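The Return of the Shared Table

When the Vallilden public library reopened in April, its reading room held 11 fewer desks than before. In their place stood long tables, open to anyone who wished to sit down. The change drew seven letters of complaint in the first month and, by autumn, a waiting list for evening use.

Agnes Solberg, who directs the library, regards the tables as a return to older practice. Town halls in Nyberg and Grikberg once kept a common table for mending, letter writing and the sorting of seed, and residents were expected to clear their own places.

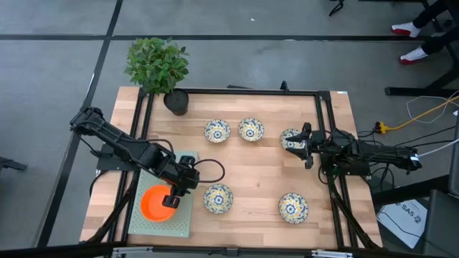 The custom faded as homes grew larger and public rooms were given over to single uses. Its revival has been modest in cost. Vallilden spent roughly 900 dollars on each table, and the town council has set aside a further 500 for repairs.

Rules remain few. Food is permitted until noon, and conversation at any hour - a point on which the council was divided. Grikberg will consider a similar plan at its next Monday session.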